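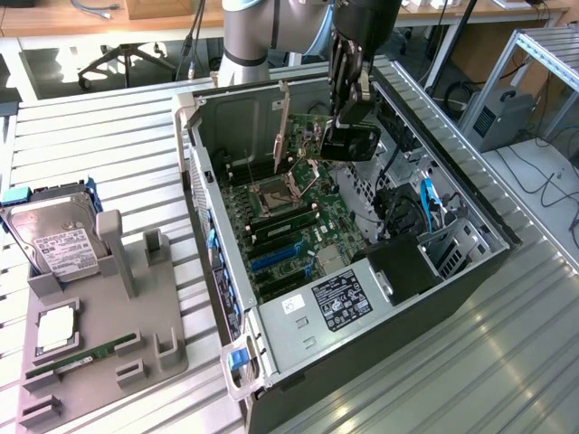
Graphics card held over the board near the expansion slots. Processor, memory stick and hard drive wait in the parts fixture.

Teaching PC assembly by remote control: bench tips

Lay the tower on its side, open face up, and keep it from sliding on the slats. A case that shifts 2 mm between demonstrations spoils the set.

Give every part a fixed home. Printed pockets and slots are enough. The operator should start each pickup from the same pose, with the part turned the way it will go in.

Record one part per episode. Whole builds are tempting, but a bad memory insertion at the end costs you a good card insertion at the start. We cut ours to 8 steps and named the files by step.

Grip the graphics card by its edges or shroud, clear of the fan blades and the gold contacts. Stop above the slot, square the card, then lower it straight. Operators who correct the angle on the way down teach the arm to do the same.

Open the slot latch before recording starts. Tie back loose cables too, or leave them in the same place for the whole session.

Slow the hand controller near the board. In Fledeo the scaling sits under Motion; we run full scale for travel and a quarter for insertion. Belta has no scaling, so use the foot pedal to pause and re-center.

Keep failed attempts in a separate folder. Of our first 194 card episodes, the ones with a second try in the middle did the most harm to training.

Use a dead motherboard. Slots wear, and a worn slot accepts a card that a new one would refuse. Swap the board at 1000 insertions or when the latch feels soft.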